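Ondunwood 의류 리뷰 말뭉치 README

읽는 시간 2분

# Ondunwood 니트 리뷰 말뭉치

중고 니트 거래 후기 2845건을 모은 한국어 텍스트 데이터입니다. 받기 전에 아래 내용을 읽어 보시기 바랍니다. 품질이 좋다고 말하기는 어렵습니다.

## 구성

- reviews.tsv: 후기 본문, 별점, 소재 표기
- pilling.tsv: 보풀 관련 표현만 따로 뽑은 200건
- 문자 인코딩은 UTF-8, 구분자는 탭

처음 목표는 3000건이었습니다. 중복과 광고를 지우니 모자랐고, 억지로 채우지 않았습니다.

## 라벨에 대하여

소재 표기는 판매자가 적은 그대로입니다. "울 100%"라고 적힌 항목을 믿을 근거는 없습니다. 같은 판매자가 같은 옷을 두 번 올리면서 혼용률을 다르게 적은 경우도 나왔습니다. 소재 분류기를 학습시킬 생각이라면 말리고 싶습니다.

별점은 더 의심스럽습니다. 대부분 만점인데 본문에는 "목이 늘어남", "생각보다 까슬함" 같은 말이 버젓이 들어 있습니다. 배송이 빨라서 준 점수인지 옷이 좋아서 준 점수인지 구분할 방법을 찾지 못했습니다.

보풀 라벨은 2명이 나눠 붙였습니다. 겹쳐서 검토한 항목이 없으니 일치도는 묻지 말아 주세요. "살짝 일어남"을 보풀로 볼지 기모로 볼지도 끝내 정하지 못했습니다.

## 전처리

Ellico 스크립트로 전화번호와 계좌번호를 지웠습니다. 숫자를 한글로 풀어 쓴 연락처는 남아 있을 수 있습니다. Alia 형태소 분석 결과도 넣으려다 "앙고라"를 계속 세 토막으로 쪼개기에 뺐습니다.

## 쓰임새

구어체 표현을 살펴보는 정도면 쓸 만합니다. 감성 분석 성능표에 올리는 용도로는 권하지 않습니다. 1월판에서 무작위 분할을 없앴습니다. 같은 판매자의 글이 학습용과 평가용 양쪽에 들어가서 점수만 높게 나왔습니다.

오류는 이슈로 남겨 주세요. 행 번호가 없으면 확인이 늦어집니다.

관련 항목
- Nwachukwu 세탁 표시 용어집
- Ellico 개인정보 제거 스크립트
- Ondunwood 원단 명칭 대조표
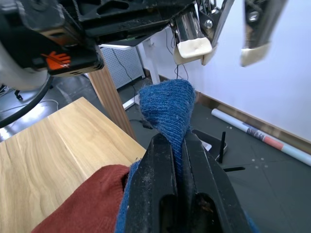 Ondunwood 텍스트자료팀

파란 니트의 결과 잔보풀. 적갈색 니트도 같이 놓여 있음.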